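Collecting demonstrations, week three

16 June 2018

I said last time that I would write up how the data collection is going, so this is that post. The short version is that we have 166 usable episodes and I expected to have more by now.

For anyone who missed the earlier posts: Judit Nyitrai and I are trying to teach an arm to pick small things up off a floor and put them in a bin. We are not programming the motions. One of us drives the arm by hand through the whole task, the computer records what the wrist camera sees along with where the joints are, and later a network is trained to copy us. The project is called Girnus. The recording software is Wotine, which Judit wrote over the winter and which has crashed only twice this month.

Our target is 350 episodes before we train anything serious. Damian Domański, who has done this before on a bigger arm, told us to stop and train a throwaway model at 20 just to find out whether the files were any good. We did that in March with the first batch and I am glad we did. The joint readings were lagging the pictures by three frames. You could not tell from playing the episodes back. The model learned to close the gripper late every single time, and that was how we found it. All of those first episodes went in the trash.

A session goes like this. I scatter the objects, Judit starts the recorder, I drive. When the object is in the bin I hit the pedal and the episode closes. Then I drive the arm back to a start position, and we try to vary that position because Damian's old model would only work if the arm began in the exact same spot. I move the objects between episodes too. For the first week I thought I was placing them at random, but when we plotted the grasp positions they were nearly all in one patch to the right of the base. People are bad at random. Now a script called Picard prints a square on a grid and I put the object in that square even when it is an annoying one.

The driving itself is tiring in a way I did not expect. After an hour I start to cut corners, and the recordings show it. I come down faster, I overshoot, I correct. Judit drives slower than I do and her episodes are about the same from first to last. We argued over whether to keep mine. For now everything is kept, with the driver's initials in the file name, and we can drop mine later if they hurt.

Failed grasps were the other argument. If I miss and go back for a second try, the episode stays in, so there is something in the set about recovering. If I miss and knock the object out of reach, it gets marked bad. The marking is done afterward, by hand, by going through stills pulled from each episode. It is the dullest part of the work and it takes longer than the driving.

Blur is what I spend most of that time on. The wrist camera is a cheap one, and in low light it smears when the arm moves at any speed. Mostly the floor goes soft and the seams between the boards are the only sharp thing left, if they are left at all. I used to throw those stretches out. Judit pointed out that the arm will see the same blur when it is running by itself, so the training set ought to have it too.
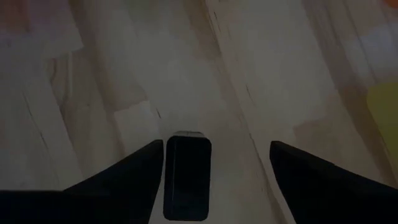 Do you need to label every object in every frame before you can train?

For this kind of training we label nothing in the frames. The network gets the camera picture and the joint positions going in, and the commands from the driver are what it has to match. The only labels we add are good or bad for the whole episode, plus who was driving.

Next up is lighting. So far we have recorded mostly in the evening, and I want a block of morning sessions in the set before we get to the end. Judit also wants a second floor surface, and we may borrow the room at Stundness for that if they will let us clamp the arm to one of their benches. I still have to fix the pedal, which now sometimes closes an episode twice and leaves an empty file behind. If you have a foot pedal you like, leave the model in the comments.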